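Wistarell questions "one pouch" snack packing claims ahead of July guide

2022-06-19 – Shoppers are often told that a small fabric pouch can hold a day's snacks. Wistarell, the household advice group, is not convinced, and will publish its own packing guide in July. 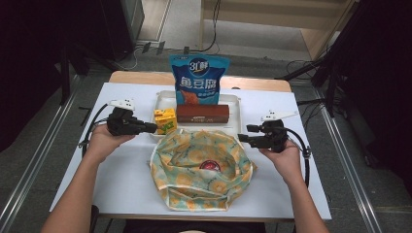
Pouch sellers like to quote capacity, a figure that says little about shape. Soft bags slump. A citrus-print pouch lying open in front of a tray with a small juice box on it may look roomy enough, until something long and stiff has to go in too. "I have read 171 product pages and very few mention corners," said Catrin Phillips, who edits the guide.

Boxes get no easier ride. A glossy brown carton with a tuck-in flap looks smart on a shelf – whether it earns its space in a bag is another matter.

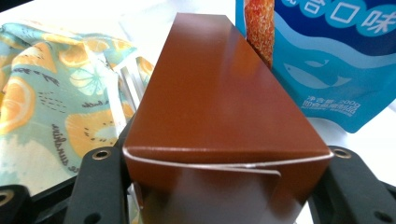

Wistarell Home Storage Desk
Contact: Parviz Ansari

The guide will cost $3 in print. Wistarell makes no promise that it will save anyone time.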